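Third morning on the clothing set. I went through the rejects before breakfast because I wanted to know whether yesterday's change had done anything, and I didn't want to find out with someone looking over my shoulder.

The change was small. Up to now we had told everyone collecting for us to pick garments up wherever they liked. The idea was that we'd get plenty of variety, and we did, but the policy we trained on it kept going for the middle of the cloth and closing on a double fold it couldn't then open out. Semple, which is what we call the training code, had no way of knowing that the middle was a bad place to start. So now the instruction is to start at an end: a sleeve, a hem, a corner, any bit that stands clear of the pile. One person hands the cloth into the fingers for the first few goes, so that we have clean grasps to compare against, and after that it all comes off the mat.

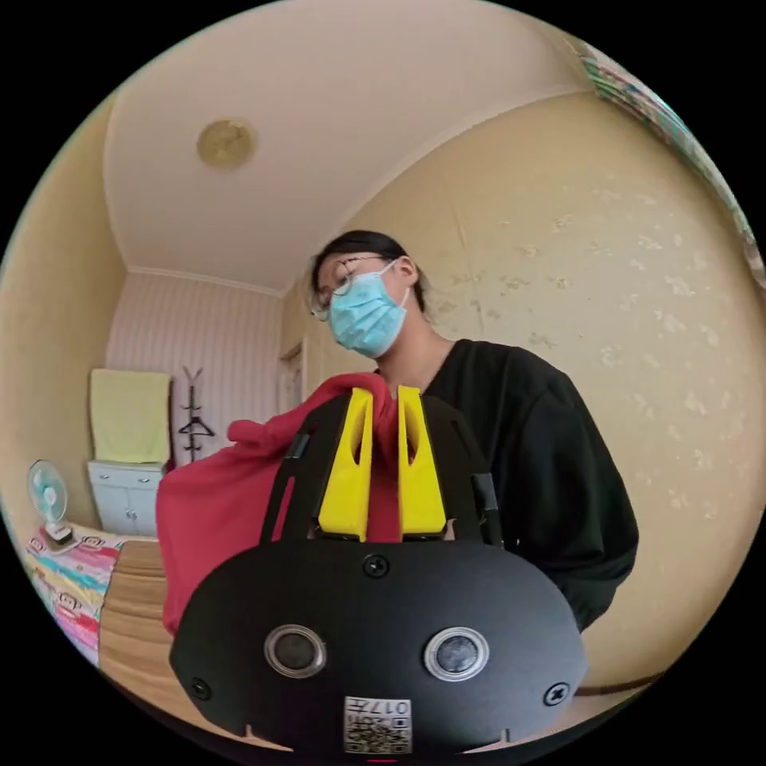 Drunmont, December 23, 2022

I've put the place and date in because I forgot them on the last two entries and had to work them out from the upload log.

We have 405 usable demonstrations as of last night. Of those, 90 are from the new instruction and the rest are the old free-for-all. I trained on the old ones alone, then on the old ones with the 90 added, and ran both on the arm at Dostier with the same garments in the same starting heaps. I did 15 trials each. The first policy managed four. The second managed nine. Fifteen is not many and I wouldn't put it in a paper, but the failures were different too, and I trust that more than the score. The old policy failed by grabbing a thick lump and pulling the whole heap along. The new one mostly failed late, with a good grip and then a poor guess at which way to pull.

What I don't know is whether the gain comes from the sleeves or just from having more data. I should have held back 90 of the old ones and swapped them, so that both sets were the same size. I thought of this at one in the morning, after the arm had been switched off. It is the obvious control and I will run it when we're back.

The other thing is colour. Strong colours against the mat are easy. Dark things in a heap are where the labels go wrong, as even I can't always tell from the wrist view where one fold ends and the next begins. I spent an hour on this last night, going back and forth over the same clip, and marked it unsure in the end. I've added an "unsure" column to the sheet. Bremetti want a clean yes or no for each clip and they can have that in the summary, but I'm keeping the column.
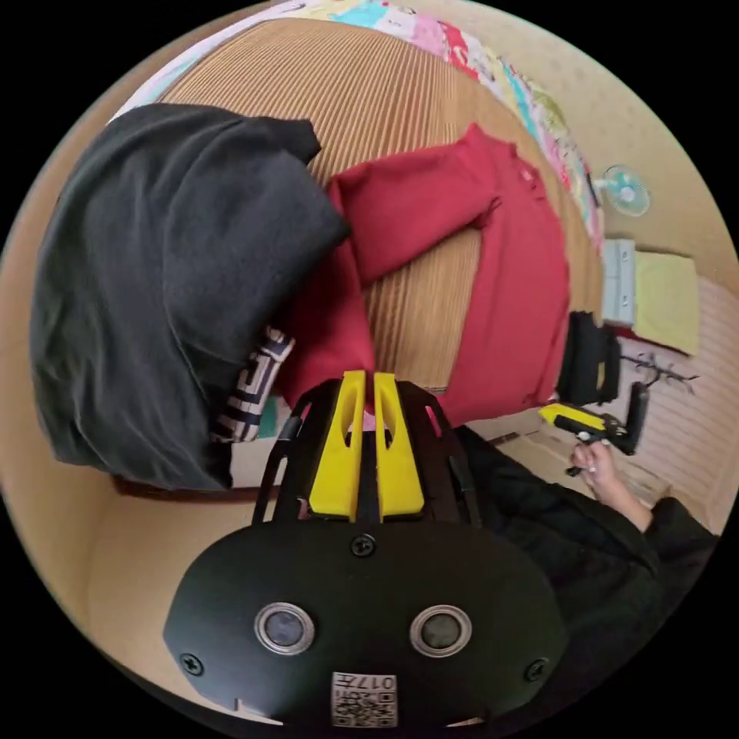

I also want to keep patterned cloth in the mix. It was suggested back in November that we leave it out until the plain things work, and I can see the argument, but a policy that has only met plain jumpers will fall over in the first real bedroom it sees. Real rooms have blankets and curtains and things hanging off hooks. Collecting in people's homes is slow, and the lighting changes from one place to the next, but I'd take 50 clips from a home over 200 from the bench.

Disk is becoming a problem. The raw footage is at 749 gigabytes and I had only planned for half that. I've started a copy to the second drive, and it was still going when I last looked. I won't delete anything until I've checked that the copies open – I made that mistake on the cup task and lost a day's work.

Jobs for the new year: the equal-size control, a second person to label the dark garments without seeing my answers, and a proper written page of instructions so that "start at an end" means the same thing to everyone. At the moment it's a sentence in a message and I've already had two people ask me if a collar counts. I said yes to one and not really to the other, so those clips will need looking at again.

Train at four. I still need to pack the charger.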